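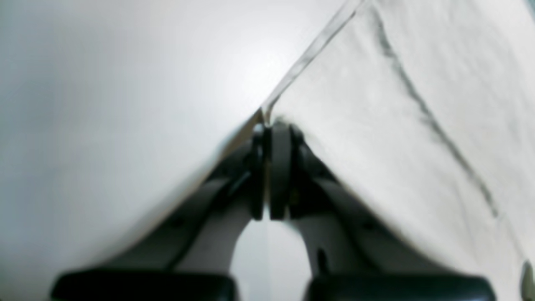

Why Do Clothes Wrinkle?

Most cloth is made of very thin threads, and each thread is made of even thinner strands called fibers. Cotton fibers come from a plant. Wool fibers come from sheep.

Inside a cotton fiber are long chains of tiny particles called molecules. Weak links hold the chains in place. Water and heat can break these links. When you sit on a damp shirt or leave it in a heap, the chains slide into new positions. As the shirt dries, the links form again and the bends stay. Those bends are wrinkles.

An iron works the same way. Heat and steam loosen the links, and the weight of the iron pushes the cloth flat. The links form again as the cloth cools.

Polyester is made in factories. It soaks up very little water, so it wrinkles less than cotton.

Try it: Wet two cotton handkerchiefs. Crumple one and lay the other flat. Check them on Monday if you start on the weekend.

Shared 50 times | 11 comments

More from Flirnora Kids
Why Does Wool Itch?
How Is Thread Made?
What Is Soap?

Contact us | Copyright Flirnora | Back to top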